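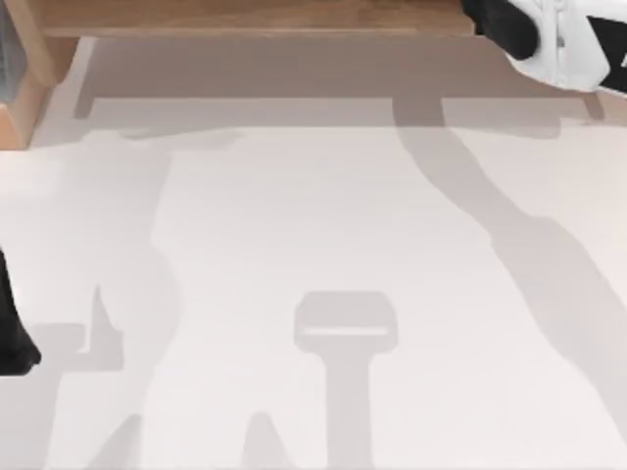 Beyene asked under my last post why anyone would write rules for a simulated cell, when nothing in it can hurt you. The reply I started got too long for the comments, so I've moved it here.

I keep a two-arm setup in simulation and the same layout for real at the workshop in Brallbridge. Whatever I get used to doing in one, I end up doing in the other. In June I moved an arm to its start position in the simulator without looking where the second one was, as I had done hundreds of times before. Then I did it on the real pair. The damage was a scuffed cover and a bent bracket, and I lost an afternoon to realigning. After that I wrote the rules down.

## What I work to now

**One arm moves at a time until both are clear of the table.** The arms come in from different sides and it's easy to think of them as separate. They share the space in the middle. If a program needs both to move at once, that goes in the first line of the file.

**The speed limit is the same in both places.** Mine is 300 millimetres a second at the gripper during set-up. The simulator will happily go faster, and I used to let it, which meant I was checking a motion I was never going to run.

**The table is solid.** Collision checking stays on for the top, the legs and anything fixed beside them. I had switched it off for the legs once to get rid of a warning and forgot about it for weeks.

**Three clean runs before anything goes across.** I mean 3 in a row, from a cold start, with no edits in between. If I change a single waypoint the count goes back to nothing.

**Look from more than one side.** A view from straight above hides height. Two parts can look well apart in one view and touch in another, so I check from the front and from both ends as well, 4 views in all.

**Write down what changed.** Date, file, reason. One line is enough.

## Standards

Veder asked whether I'd just copied a published standard. No. The proper ones cover guarding, stopping and risk assessment for real machines, and you should read the ones that apply where you work. My list sits underneath that and doesn't replace any of it. The emergency stop at the workshop gets tested before each session whatever the simulator says.

I've still not settled what to do about old saved scenes. At the moment anything I haven't opened for 72 days gets checked again from scratch, which is tedious, and I may drop it for the simple ones.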